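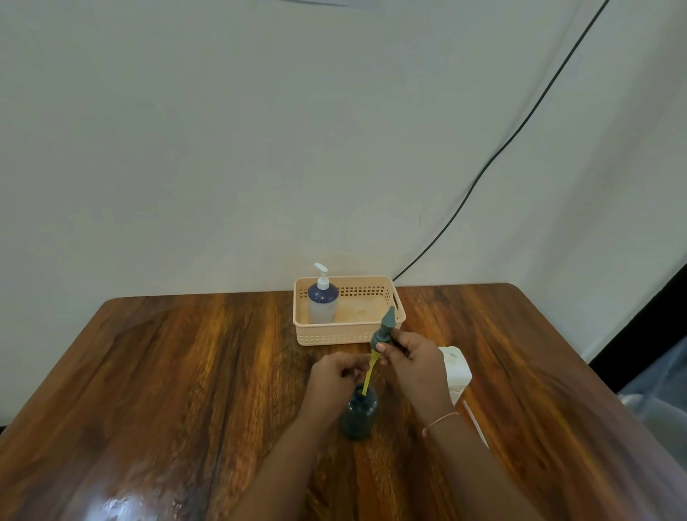 # Refill talk, Plarnholm community hall

24/07/2018 - 20 minutes plus questions

**Start**

Say who I am and how long the talk runs. Handout is on the chairs. Ask who has a pump bottle under the sink that still has something in it. Wait for hands.

**Why pumps get thrown out**

- Most people toss the whole bottle when the pump stops reaching the liquid. The pump itself is usually fine.
- We took in 702 empties at the Kultov shop between January and June. I went through the first 70 myself and most of the pumps worked after a rinse.
- Don't spend long here. They came for the practical part.

**Matching a pump to a bottle**

Three checks, in this order:

1. Collar. It should turn down smoothly. If it catches after half a turn, back it off and try again before deciding it's the wrong thread.
2. Tube length. The end should just touch the bottom. Too long and it bends up the side, or the collar won't seat. Too short and you lose the last inch of soap.
3. Head. A wide spout is better for lotion and thick soap. A narrow one drips less with thin liquids.

Mention that the color of the tube means nothing. I get asked every time.

**Demo**

- Stand the bottle on the table and leave it there. Hold the pump by the collar and lower the tube into the neck. People tend to hold the head and push, and then it pumps all over their hand.
- Small bottles tip easily when the tube goes in. Steady them with the other hand.
- To shorten a tube, mark it at the rim, cut at a slant, and go a little at a time. Pass the cut ones along the front row.
- Finished bottles go in a plastic basket. One with holes in the sides rinses out quickly under the tap, and drips don't get on the shelf.

**Rinsing**

Warm water, ten strokes, then ten strokes of air. Let the pump dry standing up. Skip the slide about vinegar if we're past fifteen minutes.

**Questions I expect**

- Can you mix two soaps? Same product, yes. Otherwise empty it first.
- What about Brinix pumps? They don't come apart, so rinse only.
- Where do the spare tubes come from? Magsi, in bags of 900. We sell them singly at the counter.

**Close**

Refill hours are on the back of the handout. Ask them to bring the basket back to the front table - it went missing last time.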